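Search Trevalus Help Go

Food labelling for small importers: frequently asked questions

Updated January. By Dzifa Abubakari

Do these answers apply to my business?

They are written for traders who use the Trevalus warehouse at Tirnby and bring in pre-packed food for resale. If you only store goods with us and the buyer handles labelling, read the storage FAQ first.

My goods already have a full label in another language. Is that enough?

No. The required details must be given in English. The original text may stay on the pack, but the English details must be complete without it. A translated ingredients list on the shelf edge or the invoice does not count.

Can I use a sticker over the original label?

Yes. The sticker must stay on in normal handling and must not hide the original date mark or lot code unless both are repeated on the sticker. We print on 60 mm stock as standard. Narrow packs, such as single snack bars, often have no flat area wide enough, so send us a sample before you order.
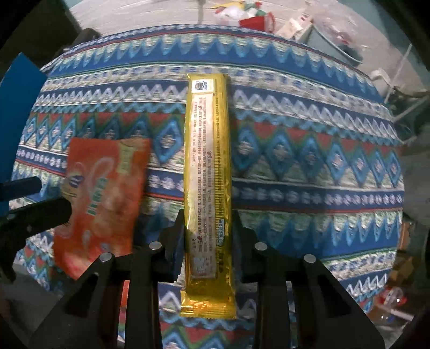 Mawuli Gyamfi wrote in to ask whether the outer carton can carry the English label if the single packs inside are not labelled. It can for storage and transport. Once the carton is opened and the packs are sold one by one, each pack needs its own details. Traders who split cartons should order stickers per pack.

How small can the print be?

The limit is set by the height of the lower-case x, which differs from the point size shown in most design software. Small packs have a lower limit than standard packs. Our template picks the limit once you enter the pack measurements - do not scale the finished file afterwards, as this changes the letter height.

How should allergens be shown?

They go in the ingredients list and must stand out each time they appear. The template uses bold. Capitals alone are accepted only if the rest of the list is in lower case.

Whose address goes on the label?

The business responsible for the food information, normally the importer. Do not use the Tirnby warehouse address. We return post that we can't match to an account.

How long does a label check take?

Allow 11 working days from the day we receive the sample and the supplier's specification. Conceição and Heko account holders can upload the specification directly; all others should send it by email as a single file. A check stays open for 30 days if we ask for missing details, then closes.

What is the smallest sticker order?

One roll, which holds 266 stickers. Part rolls are not supplied. Reprints from a saved file need no new check unless the recipe, pack weight or importer has changed.

Contact the labelling desk | © Trevalus | Back to top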